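Workshop notebook - Pedby rehearsal room
November 16, 2025
Written by Tuncay Çetinkaya

Started before lunch with the stage plan for the Wetgate evening. Four bands want to play and we have one drum kit, so the change between sets is still the weak point. Last time, in May, it took us 20 minutes for each change and people went outside and did not come back.

Tried the new order today with only Wing-sze and me carrying. Kit stays in the middle, amplifiers go on two rolling boards, all vocal cables stay plugged at the stage box and are only coiled at the foot of the stand. Best change: 6 minutes. I am content with this, but Cristóbal was not there with his keyboards and he brings a lot of stands.

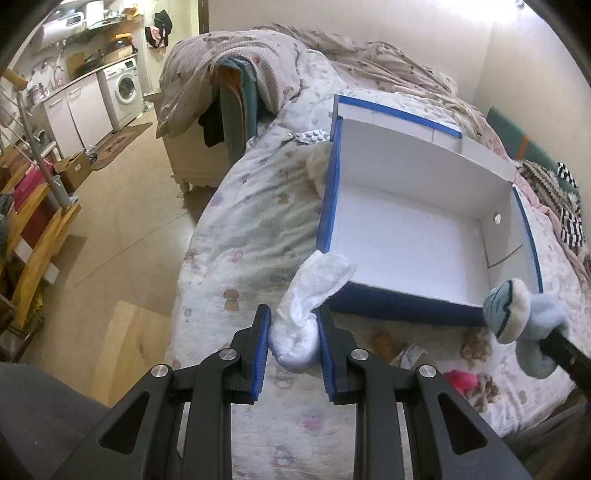

White bundle at the corner of the open box.

Low hum on the left monitor again. I changed the cable, then the channel, and the hum stayed. With the light dimmer switched off it went away, so the monitors must get their power from the other wall. Erhan has the long extension. Ask him before Thursday.

Running order as it stands now:

1. Stirby - short set, acoustic guitar and voice only, no drums.

2. Fan - they asked to play early, their bass player has a night shift. Diane Charbonneau wrote to me that they will use our bass amplifier. Please check that the speaker cable is in the bag, it was missing in May.

3. Cristóbal Cáceres with his trio. Needs two DI boxes and a chair without arms. 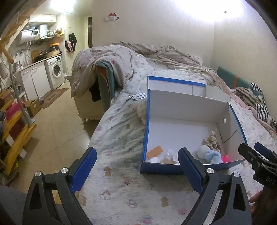 4. Erhan Canpolat and band, last. They are the loudest, and the neighbors accept this only until eleven.

Sound levels

Measured the room with the door closed, then open. The bass is much better with the door open, but we cannot do this in the evening. I moved both speakers forward by one step and turned them a little to the inside. Feedback at the singer's place came at 546 Hz, I took it down on the equalizer and it stayed quiet after that. Settings are saved on the desk under "Wetgate 2" - please do not write over it.

Still open: tape for the floor marks, door list from Diane, and Wing-sze wants to try the change once more with all the keyboards.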